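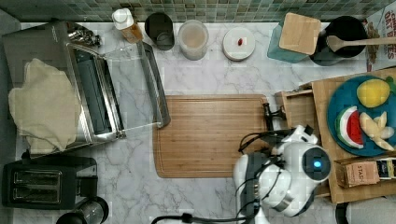 Progress report to the Brukuvgate program office
Reporting period: through September
Project: Fumon, countertop manipulation, kitchen bench at Uvholm

1. Status

Bench trials were stopped once in the period, following an uncommanded stop of the arm with the gripper low over the work area. Trials at reduced speed have resumed. Full-speed trials remain on hold pending closure of action A2 below. No one was hurt. One set of gripper fingertips was scrapped.

Up to the stop, the project had logged 2198 cycles on the kitchen bench. A cycle is one approach, one grasp attempt and one return to the ready pose. The count is taken from the controller and includes failed grasps.

2. The fault

During a slow approach to the cutting board, the controller reported loss of signal from the wrist sensor and dropped the arm into a protective stop. The brakes held. The operator tried to clear the fault from the pendant and could not. The fault cleared by itself after some 15 minutes and came back on the next approach.

The stop itself worked as designed. The concern is the recovery. On the second occurrence the arm was restarted from a low pose, and the default recovery move took it sideways before it lifted. The fingertips struck the raised edge of the tray next to the board. Contact force was below the collision threshold, so no second stop was raised.
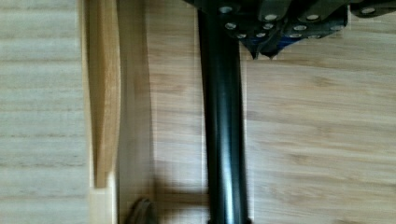
Fumon Progress Report – Page 2

3. Cause

The signal loss was traced to the sensor cable at the wrist joint. The cable had been routed with too little slack, and the outer jacket showed wear at the point of tightest bend. Resistance on one conductor rose when the joint was turned toward the tray side and returned to normal in the ready pose. This agrees with the controller log, in which both faults fall within the same range of joint angle.

The sideways recovery move is a separate matter. It was carried over from the earlier flat-table setup, where there was nothing tall enough to hit. The risk review for the kitchen bench covered the work program and did not cover the recovery program. This was an omission on our side.

The bolts on the finger linkages were checked for torque as part of the inspection. None were found loose. The finger linkages were not bent. The tips were replaced as a precaution after marks were found on the contact faces.

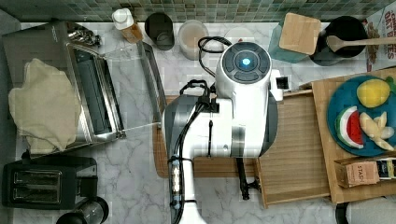
Figure 2. Arm over the cutting board, seen from above, with the wood tray to the right.

4. Corrective actions

A1. Sensor cable replaced and rerouted with a longer service loop. Done.
A2. Recovery program rewritten to lift straight up before any sideways travel. Written and tested at reduced speed; awaiting review by Sydorenko, who hold the safety file for the cell.
A3. Cable resistance check added to the start-of-shift list, with the wrist joint turned through its full range. Done.
A4. Collision threshold for recovery moves lowered to 50 percent of the work value. Done. Two false stops have been seen with the new setting, both with the oven door open. The setting will be kept for now.
A5. Risk review reopened for tool change and manual jog modes. In progress.

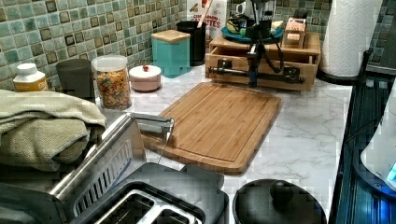
Figure 3. Kitchen bench with cutting board, counter items and stand at the wood organizer.

5. Effect on schedule and cost

The hold has moved the grasp repeatability milestone back by 2 weeks. The work on object placement was brought forward to fill part of the gap, as it can be run at reduced speed. The cable and fingertips were covered by the spares line. No change to the total budget is requested.

6. Next period

Close A2 and A5, then return to full speed. Repeat the cycles logged on the worn cable in the affected joint range, as the wrist readings from those cycles cannot be fully trusted. Revised figures will be sent with the next report.

Contact: Fumon project office, Uvholm | © Uvholm. All rights reserved. | Back to top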